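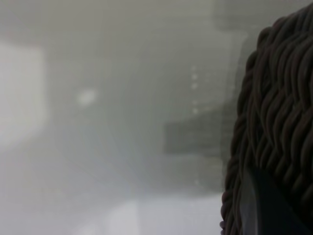 What does a fuse do?

A fuse breaks a circuit when too much current flows through it. Inside is a thin strip of metal. Current heats the strip. If the current is too high, the strip melts and leaves a gap — electricity cannot cross it, and the circuit shuts off.

Reading time: 2 minutes

A circuit breaker does the same job with a switch. The switch trips, and an adult can reset it once the fault is fixed. A melted fuse has to be replaced.

Never open a fuse box or electrical panel yourself. Tell an adult if the lights go out.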